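Intro to Retail Space, week 4 handout
Bolville campus, March session

Topic: how shops use tables and shelves. Read before the quiz review, bring notes.

Floor plan basics
- Grid: straight aisles. Groceries, drugstores. Easy to stock, dull to walk.
- Loop: one main path, departments off it. Shopper passes everything once (in theory).
- Free flow: clothes, gifts. Looks casual, takes the most planning. Bad for strollers if gaps get tight.

Decompression zone. First few steps inside the door. People are adjusting, putting keys away, not looking. Don't put the sale table here. Grelo did, moved it back 4 yards, sold more. See case sheet.

Case: Moschos, housewares, small footprint. Went from 568 items on the floor to 200. Rest in back room or by order. Complaints at first, then fewer. Margin went up but rent also changed that year so be carefull what you claim. Good exam answers mention the rent.

Display tables
Height matters. Waist level gets touched, knee level gets ignored. Pyramid stacking = old but works for boxed goods. Leave a gap in the stack, a perfect stack scares people off (they dont want to be the one who wrecks it).

White space: bare surface around an item reads as expensive. Crowded reads as bargain. Both are fine, pick one. Mixed signals are the usual mistake in student plans. Color against a plain top also pulls the eye, even something small. 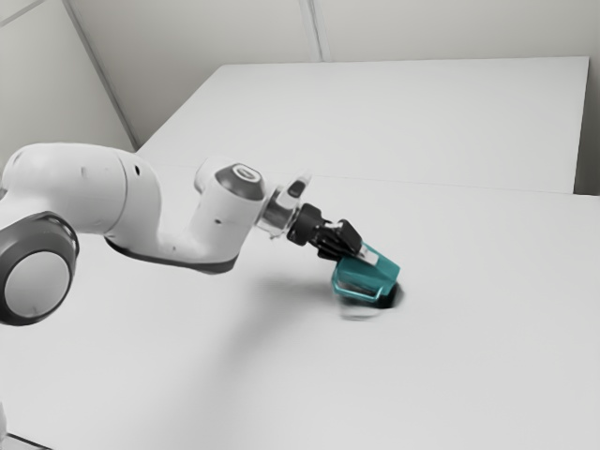 Page 77

Lighting. General, accent, task. Know the three. Accent should be clearly brighter than general or there's no point in paying for it. Watch glare on glossy tops, matte is safer under spots.

Terms to know: endcap, facing, planogram, sightline, dead corner.

For next time: sketch the Mindus store from the entrance, mark the dead corners, one page max. Pencil is fine. Name on the back.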